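Flirka Tabletop Kit – data card
Released May 29, 2021

Flirka is a two-camera arm kit sold by Menitz for small labs and classrooms. The dataset covers one task, hanging headphones on a mug tree, and comes free with the kit. It holds 3,480 episodes, of which 921 were collected by first-time operators. Each episode has joint positions, gripper state and video from the wrist and fixed cameras. 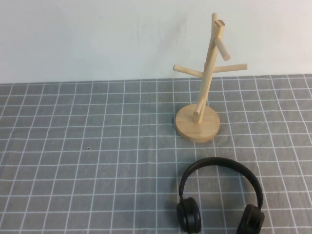 Object placement changes from one episode to the next. Operators were told to move the stand and the headphones within reach of the arm and leave the rest of the setup alone. The gridded cloth gives a rough visual cue for position, but its lines bend where the fabric does not lie flat, so please do not use them for calibration. A printed board is in the box for that. Black headphones on gray fabric also make the wrist camera's auto exposure drift – lock it before you record.

Known limits
Lighting is even throughout. A policy we trained on the full set reached 77 percent in the Plarkilholm test room and did worse near a window. Most failures were a headband placed short of the peg.

Files
Episodes are stored in folders by operator group. Use the Skov loader, version 2 or later. Older versions drop the last camera frame.

Planned
A July update will add failed attempts, labeled by cause.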